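Home | About | Meetings | Projects | Parts Library | Contact

Foltirthorpe Robotics Club
Minutes of the March project meeting

Chair: Bernadette Brennan
Called to order at 6:40 p.m. The February minutes were approved with one correction: the spare servo belongs to the line-follower kit and should be listed there.

1. Manipulation project, status

The laundry task remains the club's main entry for the spring showcase. The task definition is unchanged. Start with a cloth in the drum of the small washer, door open. Grasp the cloth, withdraw it past the rim without catching, and release it on the work surface. A demonstration counts as valid if the tracking is continuous from first motion to release.

The demonstration log now stands at 3,771 entries, counting rejected ones. Brennan asked that rejected entries stay in the log with a reason code. Deleting them last term made it impossible to tell whether the failure rate was going up or down.

Reason codes, as agreed:
T — tracking lost
G — grasp missed or slipped
R — cloth caught on rim
O — operator error, including starting before the tone

Code R is the most common in the current batch. The software group thinks the approach angle is too steep. The hardware group thinks the pads are letting the cloth rotate during the pull. It was agreed to test the angle first, as that needs no parts. Operators will come in lower and keep the wrist level until the cloth is clear of the opening.

2. Finger pads and tags

Replacement pads were printed on the Arnalico and compared with the current set. The softer pads grip thin cloth better but deform at the tip when closed hard against a flat surface. Motion to keep the current pads through the showcase and revisit afterward. Carried.

Tags are to be checked for lifting corners before each session. A tag that has been re-glued must be re-calibrated before use, even if it looks straight. The calibration sheet is kept in the drawer under the bench, and the measured finger width goes in the session file.

3. Training runs

The Moynihan workstation finished the latest run in 24 hours. The prior run took almost twice as long because the image folder was still on the network drive. Data will be copied to the local disk from now on.

Results were mixed. The policy reaches the drum reliably and closes on the cloth, but it tends to stop with the cloth half out. One suggestion was that many demonstrations pause at that point while the operator shifts grip. Two members will go through a sample of the log and mark pauses longer than one second. No further training until that is done.

4. Workspace

The black cloth backdrop with the "Fast UMI" letters stays up behind the bench. There was a question whether the lettering gives the policy a landmark it will come to depend on. Brennan suggested a short set of demonstrations with the letters covered, logged separately, and a comparison afterward. Agreed, to be done after the approach-angle test.
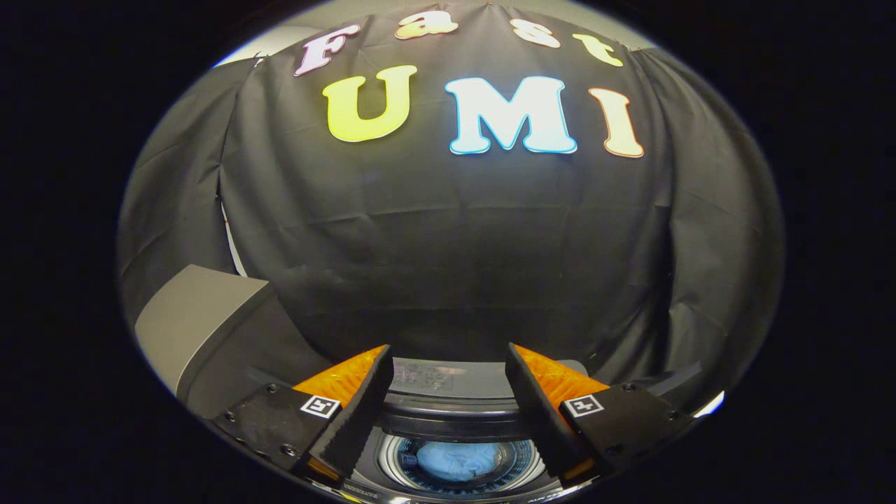

FOLTIRTHORPE, March — Light blue cloth in the drum, gripper open over the washer.

The bench lamp is to stay in one position during a session. If it has to move, close the session file and open a new one.

5. Budget

Requests received: one roll of orange pad filament, tag stock, a second bench clamp. The filament and tag stock were approved. The clamp was deferred until the Prasomik order is placed, as that supplier may include one with the mounting rail.

6. Action items

Approach-angle test, lower entry: operators, before next meeting
Pause marking: software group
Covered-letter demonstrations: after angle test
Re-calibration of the right finger: hardware group
Prasomik order: Brennan

7. Other business

New members need to complete the bench safety sheet before handling the gripper. Practice time without logging is available for the first half hour of each session.

Adjourned 7:55 p.m.

Comments (3)

dkl_bench
Item 3, do the pause marks go in the same file as the reason codes or a new column? The import script drops anything after the code.

B. Brennan
New column, at the end. I will fix the script before the software group starts.

gearmesh
We had the same half-out stall with towels in our group. Trimming the pauses helped some, but we also had to add demonstrations that started with the cloth already partway out. Might be worth a small batch.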